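Kirndale Fingertip Kit for Two-Finger Grippers

Sold by Monum Workshop Supply
In stock, ships flat in a padded mailer
What you get: 2 fingertips, 2 spare pads, mounting screws, one hex key

I started making these for myself. My arm lives at home and most of what I ask it to do is kitchen stuff, and the fingers it came with were fine for picking up blocks and pretty hopeless for anything with a lever or a little knob on it. So I drew up a longer, narrower tip, printed it, hated it, and drew it again. The one you're looking at is the version I stopped fiddling with (mostly!).

The tips are 75 mm long from the mounting face to the end. They taper toward the front so you can get in close to an appliance without the gripper body bumping into it first. The inside face takes a soft stick-on pad, and the pad wraps over the end a little, so when you're pushing down on something you're pushing with rubber and you don't scratch your toaster. Ask me about the old toaster.

I do all my fitting checks on the kitchen counter, because a clean bench with one part clamped to it never gave me any trouble and the counter gives me plenty. Toast levers are my favorite. You have to come down almost straight, stay close to the front and not wander off sideways on the way.

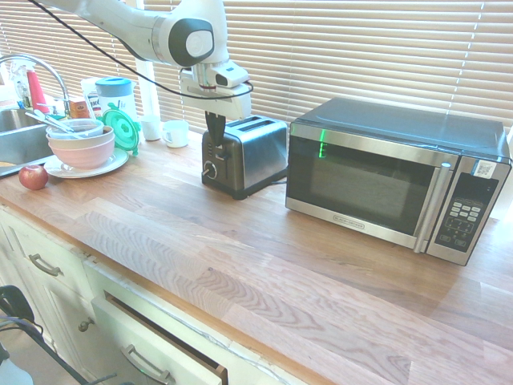
Gripper lined up at the front of the toaster, over by the lever.

Fitting takes some 20 minutes the first time. Take the old fingers off, line up the two holes, and start both screws before you tighten either one. Then close the gripper slowly and look at the tips from the side. If they meet at the very end before they meet in the middle, you've got them on the wrong way round. Swap left and right and try again. Don't forget to redo your tool length in the software, or your arm will think it's still wearing the short ones and drive them right into the counter. Yes, I have a dent.

They fit the Hasier bolt pattern and anything that copies it. If you've got an Onyshchenko gripper you'll want the adapter plate, and that's a separate listing. Not sure what you have? Measure between the screw holes and send me the number, I'm happy to check before you order.

How strong are they? I hang a 900 gram bag of rice off a closed pair as a check on each batch. I wouldn't go much past that. For heavier things get metal fingers.

Pads wear out, tips don't seem to. Replacement pads come in packs and go in the same mailer, so add them now if you know you're hard on things. Black only for the moment. I'm hoping to have gray in November.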